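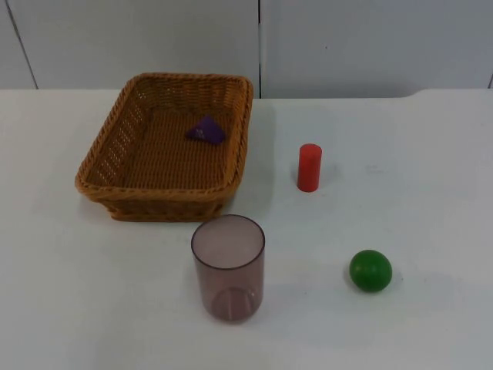

The Plekano Wicker Basket, After a Few Months of Keys

By Ilham Setiawan
April

I own too many small things and have never had a good opinion about where they should go. For years they lived on a white table by the window, where they spread out at their own pace, and every couple of weeks I would shovel them into a drawer and feel reformed. Then my neighbor Rohani Simanjuntak watched me hunt for a bus pass under a pile of takeout menus and told me to buy a basket like a grown-up.

So I bought the Plekano. It's a rectangular basket in woven brown wicker, with rounded corners and walls that lean outward, so the top is wider than the base. Teoh, the shop down the hill, had it on a shelf between the candles and a doormat with an opinion on it. I paid more than I meant to and carried it home without a bag, which is how you find out how many people on your street want to discuss baskets.

The rim

The rim is the best part. It's a thick braid, more like rope than like the rest of the basket, and you can see each strand twisting over the next. I pick the whole thing up by it several times a day, usually with one hand and usually too full, and nothing has come unwound. My last basket, a Waltunness, had a thin edge that began shedding in its second week and went on shedding until I gave it to my brother, who hasn't mentioned it since.

The color runs from orange-brown to a darker caramel, going properly dark at the base. I was ready to dislike this. In the shop it looked a bit like a picnic. On a white tabletop it's fine, even handsome, and it does the useful job of making whatever is next to it look like it was put there on purpose. A red cylinder and a green ball just sitting out on a table are clutter. Put a basket beside them and they're practically decor.

The weave

There are small gaps in the walls, and light comes through them as little dots. Pretty, if you like that. Also a warning. The floor is woven more closely, but it's still a woven floor, and anything smaller than a pea should be considered on loan. I have lost two earring backs and the tiny screw from my reading glasses. The screw came back when I banged the basket upside down over the sink. The earring backs have made their own arrangements.

Crumbs are the other thing. I don't eat over the basket, and yet there are crumbs. A vacuum with the brush end on gets most of them, and an old toothbrush does the corners. The label says to wipe with a barely damp cloth and keep it out of strong sun. I have managed the first half of that.

The shape

Flared walls look generous and they are, at the top. At the bottom you get noticeably less room than the opening promises. A paperback that goes in politely at rim height will wedge itself at an angle halfway down and stay there, judging you. Small stuff does much better. I've come to prefer it nearly bare, with one purple thing in it and a lot of wicker showing, though this does raise the question of what I bought it for.

It won't stack, since I only have one, and I doubt it would nest neatly with a different brand. It does sit happily toward the back of the table, which leaves the front for whatever I'm supposed to be working on and the cup I'm supposed to have washed.

Compared with the Jundeo

Rohani has the Jundeo, a felt bin with a stiff bottom, and we swapped for six days in the name of science. The Jundeo loses nothing. It also has the charm of a hat left on a train. Things go in and you can't see them unless you stand directly over it, and its sides slump if you so much as set down a phone charger. She liked the Plekano enough to be slow about returning it. She did complain that it snagged her cardigan, and I've since had the same trouble with a scarf. There was one rough end inside a corner. I snipped it with nail scissors and we have all moved on.

Should you get one?

If your small things are medium-sized, yes. If they are truly small, put a saucer in the bottom or a square of cloth, or accept the losses. I'd like it better with handles and about a third cheaper, and I'd like the base to be as wide as the top pretends.

Seven out of ten. My keys are in it as I write this. The bus pass is still under the menus.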